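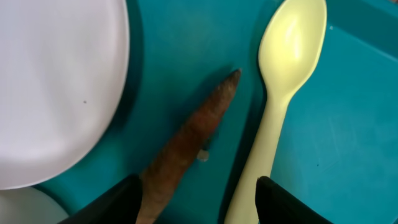

托盘万岁：为饭后那几分钟说句话

我越来越相信，一个家里最值得买的餐具是托盘。碗可以凑合，盘子可以不成套，托盘一定要有，而且要大，要有边！

蓝绿色的塑料托盘尤其得我心。白盘子搁上去，轮廓清清楚楚；淡黄色的勺子放在旁边，颜色也好看得很。用久了面上会有划痕，有一块甚至磨得发白，我倒觉得这样才像天天在用的东西。去年九月我搬家，扔掉了4个花哨的收纳架，托盘一个都没舍得扔。

有朋友说，端来端去多麻烦，直接在桌上吃不就好了？可是你试试看嘛，吃完饭一趟端走，盘子、勺子、碎渣全在里面，桌子几乎不用擦。以前我要跑好几趟，现在最多2趟，剩下的时间够我泡一壶茶了。

比托盘更被低估的，是透明的塑料盒。我说的不是冰箱里排得整整齐齐的那种，就是随手放在桌上、专门接零碎的一个浅盒子。揉成团的纸巾、剥下来的糖纸，统统往里丢。透明的好处是一眼看得见里面有什么，该倒就倒，藏不住，也忘不掉。 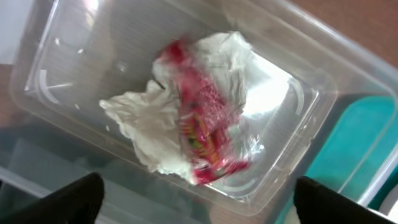
透明盒里的纸巾团和红色糖纸

我知道很多人追求桌面上什么都没有，照片拍出来确实漂亮。但我喜欢有人吃过东西、剥过糖的桌子，热热闹闹的，只要零碎有个去处就行。在Viltley的杂货铺里，这样的盒子25块钱一个，我一口气买了好几个，客厅放，书桌放，连窗台上都放了！

下一步我想说服家里人，把糖罐也搬到托盘上来。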